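Folding and Fleece: Your Questions, My Answers

I get a lot of mail about laundry. More than I ever got about recipes, which is a little humbling after the years I put into the recipes. Most of it circles back to the same few things: fleece bedding, dark clothes, and how on earth you fold anything when the only flat spot in the house is a bed. So I've put the answers on one page, and I add to it when something new comes up.

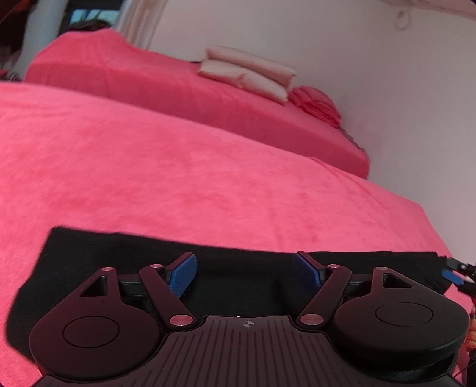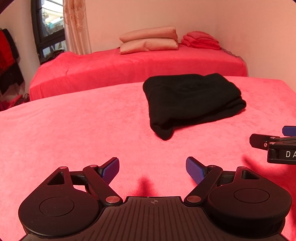 Quick note before the questions. I do this at home, in a guest room with two beds, and I've never worked in a hotel or a laundromat. What I know comes from doing it wrong a bunch of times.

Do you really fold on the bed?

Yes! I know the books want you at a table at hip height. My table has mail on it, and a sewing machine, and usually lunch. A made bed is big, it's soft on the knuckles, and if I drop a sock it lands on something clean. If your back complains, kneel on a cushion beside the bed and work at chest height. I do that for the long sessions and get up looking ridiculous, but my back is fine.

Doesn't everything slide around on fleece?

The opposite, in my house. Fleece grabs. Lay a T-shirt on it and the bottom layer stays put while you fold the top one over, so you don't get that creeping thing you get on a satin bedspread. The downside is that you can't drag anything into place. Pick it up and set it down where you want it. If you drag a knit across fleece it stretches, and then you fold it crooked, and then you're annoyed for the rest of the basket.

What about lint on black clothes?

Okay, this is the big one, I'd guess half my mail. Fleece sheds, especially when it's new, and black shows every speck of it. What works for me:

Wash new fleece on its own twice before it goes anywhere near dark clothes. Cold water, no softener.

Turn black things inside out before they go on the bed. The fuzz ends up on the inside and you can forget about it.

Keep a lint brush in the room. I use a Brasto, the kind with the flip-over head, and it's held up fine. I've tried the sticky rollers too and I burn through them way too fast.

If you hate all of that, put a plain cotton sheet down first and fold on top of it. Takes ten seconds.

How do you fold a sweater so it doesn't go lumpy?

Face down, arms straight out to the sides. Fold one side in toward the middle, lay the arm down along the body, then do the same on the other side. Smooth it from the collar toward the hem with the flat of your hand. Then fold up from the hem, in half if it's a thick one and in thirds if it's thin. Chunky knits are never going to look crisp, so don't fight them. A soft rectangle with a droopy corner still goes in the drawer just the same.

And pants?

One leg on top of the other, tuck that pointy bit at the seat back in so you've got a straight edge, then fold up from the ankle. Stretchy pants I fold once more than jeans. Somebody wrote in to tell me to roll them, and I tried it for a month, and every time I pulled out one pair three others came undone. Back to folding.

Where do the towels go?

On the bed, up by the wall, near the pillows. I like guests to see them right away so they don't have to come find me in a robe at 6 a.m. asking. Fold them in thirds the long way, then in half, then in half again, and face the folded edge out. If your towels are close in color to the bedding it all looks very put together for almost no effort - I'm a sucker for coral and I'm not sorry.

One pillow or two per bed?

Two, stacked flat one on the other. Some folks sleep with two and some toss one on the floor, and either way they've got what they need. Prop them upright if you like the look. Mine fall over by dinner.

How heavy a fleece do you buy?

I look for 300 on the label, which is grams per square meter. Anything much lighter feels like a picnic blanket to me, and the really heavy ones take forever to dry. The Selmont sheets I have are 300 and they've been through the wash more times than I'd like to think about.

Can I put fleece in a hot dryer?

Please don't. Heat is what turns it from plush to that sad matted stuff. Low heat, 90 minutes for a full-size sheet in my old dryer, and shake it out halfway through. In summer I skip the dryer altogether and hang it over the porch rail.

Do I have to iron anything?

Not for me you don't. I iron shirts with collars, and that's the end of my ironing.

What detergent do you use?

Pap, the unscented liquid, and less than the cap says. Too much soap leaves fleece feeling stiff. I was on Grulent powder for years and liked it fine, but it didn't always dissolve in cold water and I'd find little white clumps in the cuffs of dark sweaters.

When do you do all this?

Sunday afternoons, with the radio on. If guests are coming I do the beds first and the clothes after, and then go around with the lint brush one more time before I shut the door.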